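How do I know when a hash table should be resized?

Posted by Sawsan Jaber in Algorithms and Data Structures

Hello everyone! I'm teaching myself data structures in the evenings (started in March, slow going, but I'm enjoying it) and I've written a little hash table with chaining. It has 800 buckets and I'm putting 1,558 street names from Grimville into it. Everything gets found, but some of the chains look awfully long to me. Is that a bug, or is my table just too small?

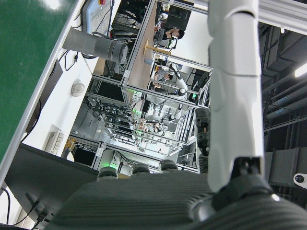 I did try doubling the buckets, and then half my lookups came back empty, so I put it back the way it was. Thank you for any help, and sorry if this is a silly one!

2 answers

Munther Kanaan
Not silly at all, Sawsan, I got stuck in the very same spot. Divide items by buckets and you get your load factor, which for you is a little under 2. With chaining that's still workable, though lots of people grow the table once it passes 1. As for the empty lookups, I'd bet you copied the old chains straight across. The bucket number depends on the table size, so every key has to be hashed again and put in its new place. Do that and I think you'll be fine!

gresgate552
just use a prime number of buckets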